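Chapter 5

What Are You Buying When You Buy a Two-Armed Kit?

Naa Darko

A sales brochure for a robot kit has one job, and it does that job before you have read the second page. The Brerow bench kit, sold to small workshops and teaching labs, comes with a brochure of this type. It promises "kitchen-ready handling from the first afternoon." In this chapter we will take that sentence apart, and we will ask you to do the same with any product claim you meet later in the book.

Start with the word "handling." Moving produce between a basket and a bag sounds like one skill. For a pair of robot arms it is several, and they fail for different reasons. A basket has stiff walls and stays where you put it. A thin plastic bag folds, sticks to itself, and changes shape each time something touches it.
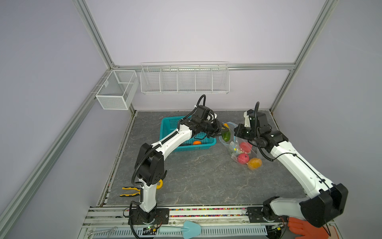

Photo: Nhyira Ankrah, Vokembridge Teaching Lab

One arm works over the basket while the other works at the bag. Vendors like this division of labor because it looks like cooperation. Be careful with that word. Two arms may share a bench and a schedule and still know very little about each other. When Tetteh Yakubu reviewed the kit for our lab, his first question to the sales office was what the second arm does when the first one drops something. The answer took until April to arrive, and it described an optional software package called Teline.

Optional packages deserve a line of their own in your notes. The base price of a kit tells you what the box costs. It does not tell you what the demonstration cost, and the demonstration is usually what sold you.

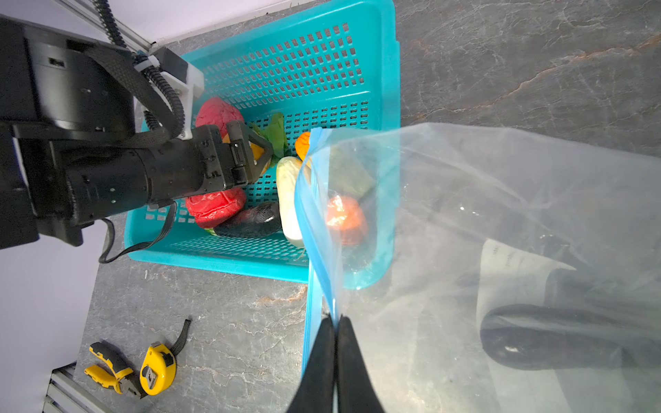 Next, look at the numbers. The brochure reports 1,076 completed transfers. A count of successes means little until you know how many attempts were made, what was being moved, and who set things back up between tries. We asked for all of these. We received the number of attempts for one test series only, which was 388, along with a note that "minor resets" had been left out. No one could tell us what made a reset minor.

Our own trial was much smaller. Ekua Alhassan ran 106 attempts and wrote down every time a person reached in, even to nudge the bag. Her log is printed at the end of the chapter. It is dull reading and worth more than the brochure.

Then there is the matter of the objects. Toy vegetables are cheap, clean, and the same every day, and they make sense for teaching. They don't bruise or leak. A result with toys is a result with toys, and a vendor who writes "produce" on the cover should be asked which kind.
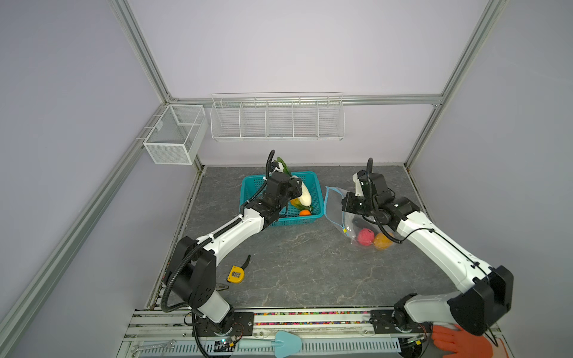
The competing kit from Ulloa makes fewer claims, and we trust it a little more for that reason, though we have not tested it and you should weigh our opinion accordingly. Section 5.3 compares the two warranties. Neither covers the gripper fingers, the part most likely to wear.

Wrist cameras get a section too. Both vendors show close views from the wrist, and these can be persuasive. Remember that a close view leaves out most of the bench.

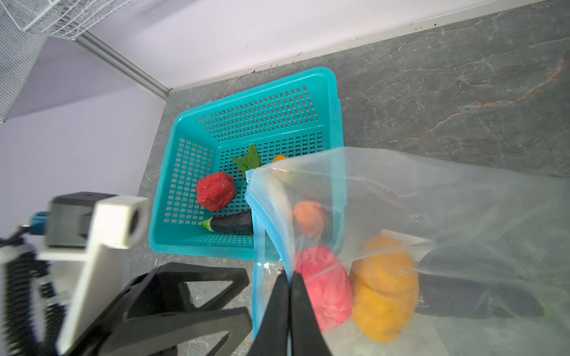 Figure 5.4. Wrist view of the basket and the zip-top bag, with the gripper pinching the edge of the bag.

Before you go on to Section 5.1, find a brochure for any automation product and underline each verb. Beside each one, write down what you would need to see before you believed it. Araba Baidoo's class did this with the Brerow brochure and ran out of margin on page two.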